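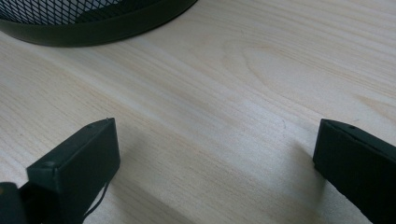 ## Re: pale desk top – oil it or leave it??

**cliltum_chan** – 2018-08-15

ok so this is the desk. Pale wood, birch I think but seller just said "light wood". Want to keep it this color. Everyone at work says oil, my sister says dont touch it. Black mesh bin lives on top btw, has a solid band round the bottom, worried it'll scuff

**ovumico16**

Leave it. Oil turns birch yellow. Did mine in November and still regret it

**Irén Katona**

Disagree. Bare pale wood and one coffee cup = ring forever. Hard wax, the white tinted kind. Sand with 400 first, light hand, go WITH the grain

> go WITH the grain

**ovumico16**

Which way on that big loopy bit tho? Upper right. And 400 is too fine if theres old lacquer on it

**Irén Katona**

Just follow the long streaks, ignore the loops. If there's lacquer then none of this matters, wax wont go in. Drop of water on the underside edge, see if it soaks

**pretorius_9**

is it even solid? could be veneer. sand thru that and you're done. check the edges before you do anyhting

**cliltum_chan**

edges have a strip glued on so... veneer I guess. Crap

**pretorius_9**

yep. no sanding. felt dots under the bin, coaster, done

**Irén Katona**

Fine, no sanding. Still say wax if the water soaks in

**cliltum_chan**

felt dots ordered. will do the water thing tonight – Chantelle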